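Workshop members build arm to work a toy kitchen

By the newsroom, Plullimby

A robot arm put together at the Mestuvstead shared workshop has spent most of July learning its way around a children's play kitchen.

The arm stands on a bench at the back of the unit in Coelho Yard, next to the lathe. It was built by a small group of members on weekday evenings, with parts paid for out of their own pockets and a grant of £700 from the Larnisen Fund, a local scheme that helps people in Plullimby learn practical skills.

The group is led by Arnaldo Abreu, a retired lift engineer who joined the workshop three years ago to mend clocks. He said the idea came from his granddaughter's old play kitchen, which had been in his garage and was due to go to the tip.

"I had wanted to build an arm for a long time but I couldn't think what to do with it once it was standing there," he said. "A kitchen gives you jobs. Pick this up, put it in that, move it over there. You know straight away if it has gone wrong."

That kitchen was in a poor state and in the end only its size was used as a guide. The one now on the bench came from a charity shop in the high street and was altered to suit. The group has changed the worktop and the fixings more than once, and Mr Abreu said there would be further changes before the end of the summer.

The total spent so far is £1,477, according to the project book kept beside the bench. The largest share went on motors for the joints. A first set, bought second-hand, was too weak to hold the arm out straight, and the group sold them on to another member for a camera slider. The brackets were cut and drilled in the workshop, and several were made again after the holes were found to be a little out of line.

Power comes from a bench supply and the arm is driven by an ordinary laptop. It can be moved in two ways. In the first, a person holds a lighter copy of the arm, without motors strong enough to lift anything, and the larger one follows their hand. In the second, the laptop plays back or works out the movements by itself. Nearly all the work in July has been of the first kind.

"It is slow going," Mr Abreu said. "You do the same move over and over. Then you shift the pot a couple of inches and do it again. The computer needs to see a lot of it before it can have a go."

The group has set itself a target of 2000 recorded moves before the autumn. Each one is a short job with a start and a finish, such as taking a piece of toy food to the pot or folding the cloth over once. Anyone who has had the workshop's bench safety talk can put their name down for a turn at the controls, and slots run from 6.30pm until the building closes at 10pm.

Progress has been mixed. Large, firm objects have given little trouble. The cloth has been hard, as it tends to slide along the worktop when the fingers close, and thin cutlery has to be approached at the right angle or it is pushed away. A change to the rubber on the gripper's fingertips improved matters, and a thicker grade is on order.

The pot has its own difficulties. The gripper is wide for its length, and if it comes down off centre it knocks the rim. Members spent two evenings on this alone – first by lowering the arm in smaller steps, then by moving the whole kitchen closer to the arm's base so that it did not have to reach so far.

There have been a few breakdowns. A cable near the wrist was pulled out of its socket when the arm turned too far, and a length of slack has been left in the replacement so that it can move freely. A bracket at the elbow worked loose and was refitted with locking nuts. On one evening the arm would not start at all, and the fault was traced to an extension lead.

The workshop has asked for some rules to be followed while the arm is running. There is a stop button on the front of the bench, and the person at the controls must be able to reach it. Children may watch but must stay behind the yellow line on the floor, and the power has to be switched off at the wall before anyone puts a hand in to reset the kitchen.

Some members had doubts about giving over so much of the bench. The matter was raised at the spring meeting, where it was agreed that the arm could stay until the end of October, with the space shared with the clock and radio repair group in the mornings. The kitchen can be lifted off in one piece, and the arm folds back on itself when it is not needed.

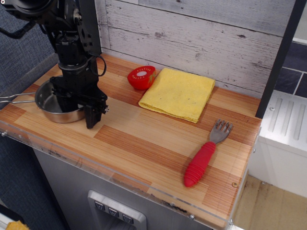
The robot arm over the toy kitchen
Mestuvstead shared workshop

With the gripper down over the pot, the fingers are partly inside the rim and hide a good deal of what is in it. Mr Abreu said this was the part of the job he had thought least about when drawing up the plans. The person steering the arm has to judge the depth from the side, and the group is now looking at where a second small camera might go so that the laptop has a better view.

The half tomato, the yellow cloth and the fork with the red handle are used for the basic jobs, and their places on the worktop are changed between turns. The clear strip along the front of the worktop is held by a pair of small screws. Mr Abreu said he would like the next worktop to have the same kind of edge, but with a lower strip on the side nearest the arm.

The printed plank pattern on the worktop has led to some discussion. One view in the group is that a plain surface would make things easier for the computer. Mr Abreu prefers to leave it as it is.

"A real worktop has marks on it and things left lying about," he said. "If it only works on a clean white board then we haven't got very far."

The group plans to try its first full run without a person at the controls once the new fingertips have been fitted. It will be a single job, putting the tomato in the pot, and will be tried 16 times with the tomato in a different place each time. The results will go up on the noticeboard by the door, whatever they are.

If that goes well, members hope to add a second, smaller arm to hold things steady. No money has been set aside for it. The Larnisen Fund takes new bids in the autumn and Mr Abreu said the group would probably put one in, although he would want to see the present arm working for a month first.

Drawings for the brackets and a full parts list are kept in a folder at the workshop and can be copied by members. A version for general use is being written up, with the mistakes left in, and will be placed in Plullimby library.

The workshop is also looking for toy food and small pans in metal or hard plastic. Items should be clean and no bigger than a teacup, and can be left in the box inside the main entrance. Soft toys are not needed.

The arm can be seen at work during the open evening at Coelho Yard later this summer, from 7pm. Entry is free and there is parking behind the building. People who want to try the controls will need to arrive early for the safety talk, which lasts a quarter of an hour.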